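Progress report to the Orndale Fund
Household Sorting and Tidying project, second reporting period
Wednesday, April 10, 2024

Dear friends at the Fund,

Thank you for your patience with this one. We promised you a report at the end of the winter, and the winter went on a good deal longer than any of us planned. The news is mostly cheerful, and I will try to put it down in the order you asked for, though I may wander a little.

You will remember that the grant was for building up a collection of everyday things — the stuff that ends up on a table at the end of a day and has to be put back somewhere — and for working out a sensible set of clearing-up tasks to go with it. When we last wrote we had a lot of boxes and not much of a list. We now have 400 objects entered in the catalog, each with a weight, a size and a note on how it behaves when you set it down. That last column has been the slow one. A mug is a mug, but a bottle with a little water left in it is a different thing from the same bottle empty, and we went back and forth for weeks over whether they deserved one line or two. They got two.

The objects are grouped into 16 families. Kitchen things are the largest group and toys and sports things come second, thanks mainly to a very generous box from Retow, who were clearing out a stockroom and asked if we could use any of it. We could! The Damine shelving arrived in good shape and has made a great difference to daily life here. Before that, finding a particular jar lid could take up a whole morning.

On the tasks, we have 30 written up in full and tried out at the table. We start with one or two things on a bare top and build up from there. The early ones sound almost too simple when you read them on paper: pick up the ball, stand the bottle up, put the cup by the plate. They have kept us busier than the long ones. Round things and things lying on their sides want to roll, and a smooth tabletop does nothing to stop them.

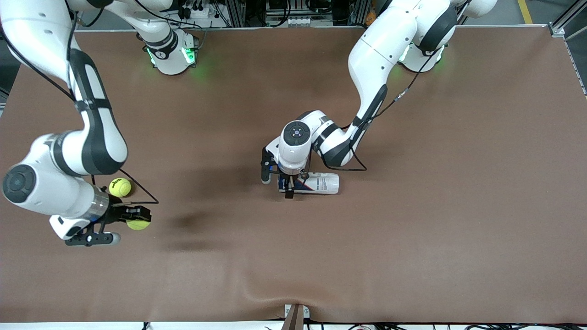
We have ended up treating balls and bottles as a family of their own for planning purposes, even though they sit on different shelves. The written instructions for these now say which way a bottle's cap should face at the start, and how far apart two balls should be set. Both points were missing from the first draft, and we had some confusing afternoons before we added them.

Two things are behind schedule. The cloth items (towels, napkins, socks) are only half described, and the printed guide is still waiting on its drawings. Hoàng Print has kindly held our place in their queue, and we expect to send them the finished pages by August.

Spending is in line with the budget except for storage bins, where we went over by a little and made it up from the travel line. The full table is attached separately. If any of you would like to come by and see the shelves, please do — mornings are best, and there is always coffee.

With warm thanks,
The Household Sorting and Tidying team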